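Hot glue lets go of painted wall, what holds better?

sarham_crafts
Posted 30 July 2025

I am putting up 24 light decorations on an interior wall with satin latex paint. Low-temp hot glue held for 6 days, then pieces began to drop. The glue comes away clean from the paint and stays on the part. Room is 72 F at night and warmer in the afternoon. I need something removable. What should I check first?

Besnard
Satin latex is a poor surface for hot melt. The glue skins over on contact with a cold wall and never wets the paint. Wipe the wall with isopropyl alcohol, let it dry, and use removable mounting putty or small foam tabs. Press each one for 30 seconds. New paint should cure a full month before anything is stuck to it - check that first.

oditia264
just use pins

Cirkitz
Pins work if small holes are acceptable. For tabs, the load is rarely the problem with parts this light. Peel is. A part that touches the wall only at its center gets levered off by any draft, so keep the tab as wide as the body allows. Test one piece for 8 days before doing the rest. Remove tabs by pulling slowly along the wall, never straight out.
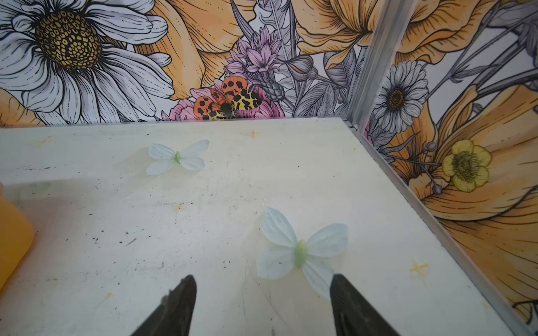

Two artificial butterflies, pale blue-white with light-green bodies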